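Stallitside Hand Gripper Demonstration Guide
Section 4: Running the visitor table at an open day
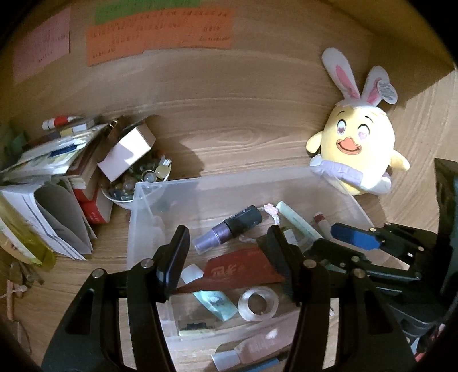
Figure 4-1. Hand gripper at the demonstration table, reaching toward the sorting box.

4.1 Purpose of this section

This section is for the person who runs the visitor table when guests come to see the hand gripper. It was written after the open day at Grondudthorpe and it replaces the two loose pages which were kept with the gripper before. The parts about charging and cleaning are in Section 2. Please read Section 3 (Holding the gripper) before you start, even if you have used the gripper for recording work.

In this guide, "host" means the person who runs the table. "Visitor" means the person who tries the gripper. "Box" always means the clear plastic storage box with the small items.

4.2 What you need

Gripper, with battery charged to 81 per cent or more
Recording computer with the Devo program installed
Clear plastic storage box
Small items for the box (see 4.3)
Table or desk which does not move when somebody leans on it
Visitor sheet and a pen which is not one of the items in the box

Note: The visitor sheet must be printed before the day. The printer at Grondudthorpe is on another floor and the door closes behind you.

4.3 Choosing the items

Use ordinary things of different shapes. Tubes, a small bottle, a bottle cap, a roll of clear tape, a printed card and a pen are all suitable. Visitors understand the difficulty much faster with such things than with test blocks. The card lying flat is the hardest for most people, and the tape roll is a good first object.

1. Check that every tube and bottle is closed.
2. Put the items in the box without order. Do not line them up.
3. Let some items lie partly over others. Figure 4-1 shows a pen partly under a squeeze tube, and this kind of position gives a good second task.
4. Remove anything which is heavier than 800 grams together with its contents.

Caution: Do not put glass items in the box. The fingers can push them hard against the wall of the box when the visitor closes the trigger too early. Glass marbles may stay in a bowl outside the box, but the visitor should not pick from this bowl.

4.4 Preparing the table

1. Place the box so that the visitor can reach all four corners of it without stretching.
2. Keep free space on one side of the box for the items which are taken out. The other side may hold your own papers and books.
3. Look at the pivot screws on both fingers. If one stands higher than the others, tighten it by hand with the small driver. Do not use an electric driver.
4. Press the blue trigger plate slowly and let it go. The fingers must close and open without a jump.
5. Start Devo and choose "Visitor session". Wait until the status line is green.
6. Make one short test recording and play it back. If the corners of the picture are dark, this is normal for the wide lens and needs no adjustment.

Note: A soft toy beside the box is helpful when children visit. In Figure 4-1 it is the yellow chick with the bunny-ear hood. It gives the child a place to "deliver" an item, and it is large enough to find quickly in the recording afterwards.

4.5 Receiving the visitor

1. Ask the visitor to remove rings and loose bracelets and to roll up wide sleeves.
2. Show the gripper in your own hand first. Open and close it two times.
3. Pick up one item, lift it out of the box and put it down on the free side.
4. Put the item back in the box and give the gripper to the visitor. Keep your own hand under it until you feel that the visitor carries the weight.
5. Ask the visitor to choose an item and to say its name aloud before moving.
6. Press "Start" in Devo and let the visitor work. Do not give advice during the first try.
7. Press "Stop" when the item is on the table or after 54 seconds, whichever comes first.

Caution: Keep hair, fingers and scarves away from the linkages behind the long fingers. The force is small but the gap closes fast.

Caution: Only one person holds the gripper at a time. Do not let a parent hold it together with a child, for then neither of them controls the trigger well.

4.6 Showing the recording

Many visitors find this the best part, so please leave time for it.

1. Open the last file in Devo.
2. Play it at half speed.
3. Stop at the moment when the fingers first touch the item, and ask the visitor what they were looking at in that moment.
4. Explain that the robot arm in the next room learns from recordings of this kind. The training set for the sorting task had 1,431 recordings when this section was written.
5. Ask if the visitor agrees that the recording is kept. Mark the answer on the visitor sheet. If the answer is no, delete the file while the visitor is watching.

4.7 Common problems

The item slips out when lifted. The visitor is holding it at one end. Ask them to open the fingers and take it nearer to the middle.

The card cannot be picked up. Let the visitor push it against the wall of the box until one edge rises, then close the fingers on this edge.

The fingers touch the bottom of the box with a loud noise. This does no harm if it happens seldom. Ask the visitor to come down more slowly.

Devo shows "Tracking lost". The gripper was moved too quickly or somebody covered the lens. Stop, hold the gripper still above the box, and start again.

4.8 After the last visitor

1. Close Devo and wait for the copy to finish.
2. Switch off the gripper and wipe the fingers with a dry cloth.
3. Put the items back in the box and close the lid.
4. Give the visitor sheets to Hye-jin Hyun on the same day.

Questions about this section: Da-eun Yang, Stallitside demonstration desk.
Last changed: May 25, 2026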